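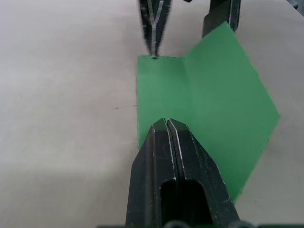 Vaughn wants to know why the rule says "fingertips clear of the sheet before anyone reaches in" when the arms are already stopped at that point, and whether we could just change it to "arms stopped" and save everybody the wait.

Notebook, 25 Jun 2025, paper folding bench, Brostley room

Okay, so that question landed in my inbox before I'd even hung up my bag, and it ate most of the morning. I'm writing the answer here so I don't have to write it again in April when the next batch of people starts.

Short version: no, I don't want to change it. Stopped and clear are two different states and we've been sloppy about using the words as if they were the same. When you let go of the leader handles the arms hold position. They're still powered, still pressing on whatever they were pressing on, and if one of them is pinning the top edge of the sheet and the other one is pushing down on the panel, your fingers are going into a spot with stored force in it. Not a lot of force (it's paper, come on), but the rule isn't written for paper. Same rule has to work for the Stanico hinge job, and that one can pinch.

I did tell Vaughn he has a point about the wait. The retract is slow, and on a fold that went crooked you sit there watching it crawl back when all you want is to flatten the sheet and go again. So here's what I'm proposing instead, and Lyle is fine with it: we leave the rule alone and speed up the retract. It's set to a speed I picked when the table was a different height and I was scared of clipping it. Will try it faster tomorrow with nobody's hands anywhere near the bench.

Going through the rest of the bench rules while I had the page open. Some of these have drifted.

Who calls it. When a pair is running, the person on the left handles calls "hands" and the other one answers before anyone reaches. We do this great for the first hour and then it turns into a nod, and then it turns into nothing. I'm as bad as anybody! I caught myself reaching in after lunch without a word to Lyle, who very politely didn't bring it up until I did. Please say it out loud. I don't care if it feels silly.

Fingertips. The bevels are scuffed down to silver along the edges, and we don't have anything in writing about how much wear is too much. Lyle says change them when they start to snag the sheet. I'd like something you can check before you've torn one. Thinking of a plain paper drag test: close the tips on a strip, pull it out by hand, look at the strip for scratches. If it's marked, swap the fingers. Going to write that up as a draft and see if people will put up with doing it at the start of a session. The old rule was "inspect regularly," and I wrote that, and it means nothing.

Table. Anything that isn't the sheet comes off before you record. Bits of tape, pen marks, whatever. If it won't come off, write it in the session note so that whoever reviews later isn't guessing whether it was part of the task. I know this one's boring.

Contact. This is the big one for me. The rule says "light contact with the tabletop is allowed." Light according to who? Vaughn came over from the Esposito shop (his uncle's place, hence the name, he's heard all the jokes) where everything had a number on it, and he's been bugging me to put a number on this too. He's right. I've been putting it off, mostly out of laziness. The problem is that pressing a crease properly means pushing down through the paper into the table, so a zero contact rule would make the job impossible. I've got a limit of 17 newtons penciled in from feel, on our own load plate, which is a lousy way to set a limit. Want to back it up with real readings before it goes on the wall.

Pulled the Mavby log to see how we've been doing. We've got 1,176 folds recorded on this bench, and the protective stop tripped on over 100 of them. I was surprised, I'd have guessed way lower. I only had time to read the notes on the most recent ones, and the common thread in those was pushing down with one gripper while the other was still moving the flap. I don't want to make a rule out of one morning's reading, so for now it's a suggestion: get the holding arm settled, then press, and don't do both at once. If you have to do both, go slow and say so in the note.

Also, resetting a stop. You need 2 people for that, same as always. One looks, one presses the button. Somebody has been doing it solo with a foot propped on the stool so they can see over the arm. I'm not asking who. Quit it.

Lyle thinks the page is getting too long and that long pages don't get read. Fair. He wants a card taped by the handles with just the call, the clear rule and the reset, and everything else kept in the binder. I like it. I'm less sure about leaving contact off the card, but until there's a number I trust there's not much to print.

To do:
Try the faster retract, nothing on the table, hands off.
Write up the drag test.
Load plate readings while creasing, get Vaughn to run them, he'll enjoy it.
Finish reading the stop notes.
Card for the handles (Lyle).

Vaughn, if you're reading this, the answer's still no, but thanks for asking. Coffee's on me once the retract is fixed.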